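Removing yellowing from old glossy plastic

Posted 21 September 2024 in Cleaning & Repair

Clotilde Le Goff
I have a desk fan and a kitchen radio from my aunt's house, both glossy white plastic that has gone the color of weak tea. Dish soap took the grease off but the yellow stayed. Can I fix this without painting? I also have sandpaper up to 4,000 grit left over from another job, if that helps.

Kevin Mac an tSaoi
If soap didn't move it, the color is in the plastic itself. Sunlight and age do that. Take the shell off, remove any stickers you want to keep, and brush on hair developer cream, the 40 volume kind. Wrap it in clear film and leave it in the sun, turning it every hour. Wear gloves. Smooth the cream out under the film or you will get streaks, and those are harder to fix than the yellow. Unplug the radio before you open it, and stay away from the power supply inside.

I did a Vokov radio this way and it took 2 afternoons. It has yellowed a little again since then — keep yours off the windowsill.

tidewrack
Don't sand it. You will lose the gloss and spend a week getting it back.

Cullinane
Sanding is fine for one deep scratch, but start at 500 and work up wet, then use plastic polish. For the yellow I agree with the cream.

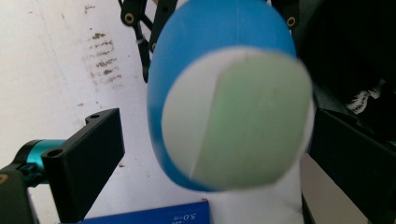 Mixed colors need more care than plain white. Peroxide can fade a dyed plastic along with the yellow, and you may not see it until the part is rinsed and dry. On something like this, with a glossy blue shell around a face that is part grayish white and part mint green, I would mask the blue and the green and treat only the pale side. Keep the cream off the white fabric underneath too. If your radio has a colored dial, test a spot on the back first.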